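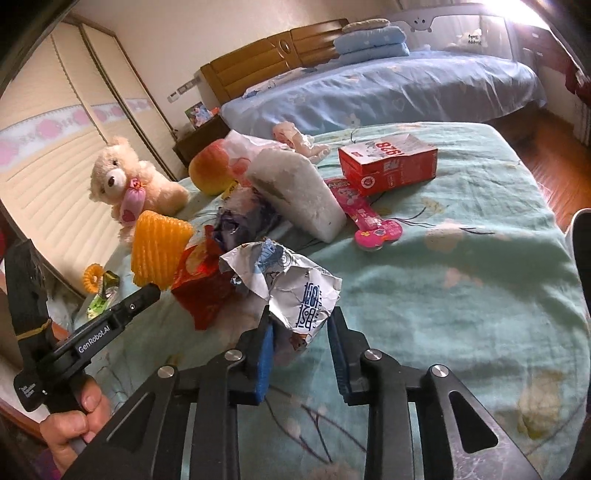 Crumpled snack wrapper, red bag and an orange foam fruit net on the green floral sheet.

23/05/2023
Seal bench, continued. Weak bottom seals on the apple chip pouches

Picking up where I left off, which was in a bad mood with a lap full of leaky pouches. Quick recap for anyone reading over my shoulder: the apple chips are going soft on the shelf, the top seals look fine, and the bottom ones peel open like a banana if you look at them wrong. I had blamed the film. I'd blamed it loudly, too, and I may owe the film an apology (more on that further down).

First job was cleaning the Prantl. I let it cool all the way, took the cover strip off the lower jaw and found a brown crust along the left end, nice and hard, like the stuff in the corner of an old baking pan. Wooden scraper only, please! There's already one shiny scratch in the bar from somebody's screwdriver, and yes, the somebody was me. The crust came off with warm soapy water and a lot of patience. The cover strip itself was scorched and had a ridge baked into it, so that went in the trash and I cut a new one from the roll in the second drawer. The roll is nearly done. Put it on the list.

With the new strip on I ran the same setting as before, dial at 4, dwell at three seconds, and got seals that looked lovely. Flat, clear, no bubbles. Then I pulled them and they peeled. Not as easily as before, but a seal on this kind of pouch ought to stretch the film or tear it, and these just let go with a little zipping noise. So the dirt was part of it and there's something else going on.

Notes on the pull test, since I keep changing how I do it and then can't compare anything. Cut a strip straight across the seal, as wide as the steel ruler. Clamp one tail in the bench vise with a scrap of rubber on each side. Clip the luggage scale to the other tail and pull slow and steady, straight up. Write down the highest reading AND how it failed (peeled, tore beside the seal, tore through the film, slipped out of the clip). If it slipped, it doesn't count, do another. I had a lot of slips this morning until I folded the tail over twice before clipping it.

Best reading of the whole morning was 358 grams, on a strip from the middle of the jaw. Strips from the left end of the very same seal were so feeble the scale hardly woke up. That was the first useful thing I learned all day, that the jaw isn't giving me one seal, it's giving me a good middle and a lousy left.

Paper test: I closed the jaw cold on a folded sheet of carbon paper over white. Dark line in the middle, dark line at the right, and a sad gray smudge at the left end. So the pressure is off. I put the straightedge on the lower bar and there's daylight under it at that end. I don't think the bar is bent, I think the little spring post on that side has gone soft, because when I push down on the bar with my thumb it sinks more easily there. There are spare springs for the Prantl somewhere in this building and I spent far too long hunting for them. Tried the coffee can, the blue drawer, the coffee can again. No springs.

Temporary fix: a shim of folded aluminum foil under the left end. One fold did nothing I could see. Two folds and the carbon line came out the same darkness all the way across, which felt great, I won't lie. It's ugly and it'll squash down over time, so whoever uses the sealer next should do a carbon check before a real run. I've taped a note on the lid.

After the shim, same settings, and the left end strips now fail the same way the middle ones do. Still peeling though! So on to temperature.

Went up one notch on the dial at a time and let it sit for 10 minutes between notches. I know that's slow. Last month I didn't wait and I chased my own tail for an entire afternoon, with the bar always a little behind whatever the dial claimed. Two notches up, the strips quit peeling and started tearing right beside the seal, and that's the failure I want. Another notch past that and the film puckered and went cloudy at the edge, and the strips tore much too early. So the sweet spot is narrow and it sits two notches above where we've been running. Marked it on the dial with a silver paint pen.

Why was the old setting fine before? My guess is the film. Budelel changed something about the inner layer (there was a slip of paper in the last box, and I used it as a bookmark, so I do have it, it's in the thick binder). It says the new roll is "suited to a broad sealing range," and all I can say is that their broad and my broad are different broads. Anyway it's decent film once it's warm enough, and here is my apology to it.

One other thing that came out of this. The bottom seals get made first, with the pouch empty, and the top ones get made with chips in it. I'd assumed the top would be the problem, what with crumbs and sugar dust getting in the way. But the person filling tends to hold the jaw down longer on a full pouch, sort of out of politeness to the chips, and the empty ones get rushed. I caught myself doing it! On the empties I was lifting as soon as the light blinked off. New rule: hold through the blink, then keep the pressure on while you say "apple, apple, apple" at a normal speed. It sounds silly and my seals got noticeably better.

Crumbs do matter, though. I made a few with chip dust rubbed into the seal area on purpose, and they tore in odd places and leaked in the water bowl. Wiping with a dry brush beat wiping with a cloth. The cloth seemed to charge the film up and then the dust flew right back on.

Water bowl notes: squeeze gently, look for a stream of bubbles from one spot. A few bubbles clinging to the outside mean nothing, those are only trapped air. Add a drop of dish soap and they mostly go away. Don't use the good bowl.

Shelf test is set up again with the Indix logger in the cupboard over the sink, one batch sealed the old way and one the new way, plus a batch closed with a clothespin so I have something properly terrible to compare against. I wrote the batch on each pouch with the fat marker this time. The pencil rubbed off the last ones and I ended up with a very well preserved mystery.

I'd like to have this settled before the Pukport market in August. The stall there is out in the sun and the pouches get handled all day, picked up, squeezed, put back, and soft chips don't get a second sale. If the new seals hold up in the cupboard I'll leave a few on the car dashboard as well.

To do:
find or order springs for the lower jaw
more cover strip
carbon paper, getting thin
ask Budelel what they changed in the inner layer
copy the pull test steps onto a card and hang it by the vise
taste the first batch on the weekend, old way against new way, and get somebody else to shuffle the bowls so I can't cheat

Later, same day: found the springs. They were in the box the Prantl came in, under the manual. Too tired to fit them now, so the foil stays in overnight and the note stays on the lid.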